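Kunel opens rental program for its Alla tidying robot

By Elvia Ayala
23 May 2025

14 shares | 6 comments

Kunel has begun renting out Alla, its one-armed household robot, to small businesses and property managers in Castodholm, the company said this week. Until now the machine could only be bought outright, and only by customers who signed up for a long service contract.

Under the new plan a customer pays 500 a week for one robot, with delivery, setup and a day of on-site training included. The shortest rental is nine weeks. Kunel says it has 50 units set aside for the program and will not add more before November.

The robot is meant for light clearing work: picking small items off tables and counters, putting them into drawers, bins or trays, and opening and closing the furniture it needs to reach. It does not mop, vacuum or carry anything up stairs. Glassware is allowed, but the rental agreement makes the customer responsible for breakage unless a fault in the arm is found.

"People ask us if it cleans, and we tell them it puts things away," said Teemu Keskinen, who runs the rental desk at Kunel. "If you have a break room or a set of holiday apartments, putting things away is a big part of the day."

Keskinen said the company had dropped the sale-only approach after too many prospective buyers asked for a trial first. A trial used to mean bringing the customer to Kunel's office, where the furniture was already familiar to the machine. Renters will have it in their own rooms, with their own cupboards.

Setup is the part most likely to affect the price. A technician spends the first morning taking the robot through each room and marking which surfaces it may clear and which drawers it may open. Rooms added later are charged separately. Customers can change the list of permitted items themselves on a tablet, and several people can share one login.

One of the first to sign up is Dewan, a guesthouse in a building that dates from 1878. Its manager, Xóchitl Ochoa, said the thresholds between the older rooms were too high for the robot, so it will stay in the ground-floor kitchen and the lounge.

"I had hoped to use it upstairs, and that was a no," Ochoa said. "But the lounge is where guests leave everything, and that's most of what I wanted it for."

Ochoa said she would decide at the end of the first term if the rental was worth keeping. She has not cut any staff hours and does not plan to. The robot will run in the afternoon, between checkout cleaning and the evening meal.

Drawers have been one of the harder jobs for machines of this type. Handles differ in shape, runners stick, and an arm that pulls too hard can move the whole cabinet. Kunel says Alla now stops pulling and sends an alert if a drawer does not move within a few seconds. Heavy or locked drawers should be left off the list.
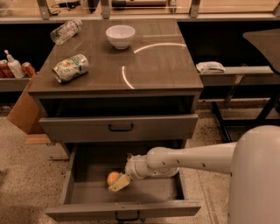 The arm holds a yellow sponge inside an open lower drawer, next to a small orange ball. A bowl, a plastic bottle and a crumpled can are on the cabinet top.

Hildegard Ehlers, an independent adviser who helps hotels choose equipment, said the weekly rate looked high for a business with only one or two rooms to clear. She said it made more sense where the same few surfaces fill up several times a day.

"Ask how long it takes to do one table, in your room, with your things on it," Ehlers said. "Then ask what happens when it gets stuck and there isn't anyone in the building."

On the second point, Kunel said renters get phone support during business hours and a replacement unit if a repair takes more than two days. There is no night support — an alert sent after closing is answered the next morning, and the robot stays parked until then.

Nayeli Espinoza, who handles service at Kunel, said most calls from existing owners concerned items the robot had put in the wrong place. Those are usually fixed by changing the room list and do not need a visit. Gripper pads wear out and are replaced free during a rental.

Rental customers who later buy a robot can put half of what they have paid toward the purchase. Bookings are being taken by phone, and the first deliveries are due next month.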